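Buying a two-armed robot: common questions

What should I budget for besides the robot?
Plan for hands, spare fingers, a work table, mains sockets within reach and training for staff. On the Vamgate package the hands are quoted separately from the arms, so check that both lines are on your order.

How long does delivery take?
Allow 19 weeks from a signed order. Orders placed after June are normally delivered the following year.

Can I lease instead?
Yes. Cisto offers leases of three or five years. Servicing is included – replacement fingers are not.

Do I need five-fingered hands?
Only if the job calls for them. For lifting boxes of one size, a simple gripper costs less and is easier to look after. Hands make sense where the robot has to use things made for people, such as jars, lids and kitchen machines.

How do I know it will suit our work?
Ask for a trial on your own equipment before you sign. Bring the containers you use every day, including the awkward ones. Coffee is a common request, and a grinder is a fair test: one hand has to hold a clear container under the outlet while the other stays free.
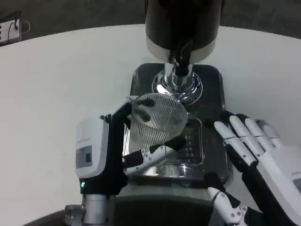
Write down what you expect from the trial beforehand, and agree with the supplier what counts as a pass. Trial fees are taken off the final invoice if you go on to buy.

Who do I contact for a quote?
Vandana Chaudhary in the Ngubane sales office, extension 701. Please have your floor plan ready.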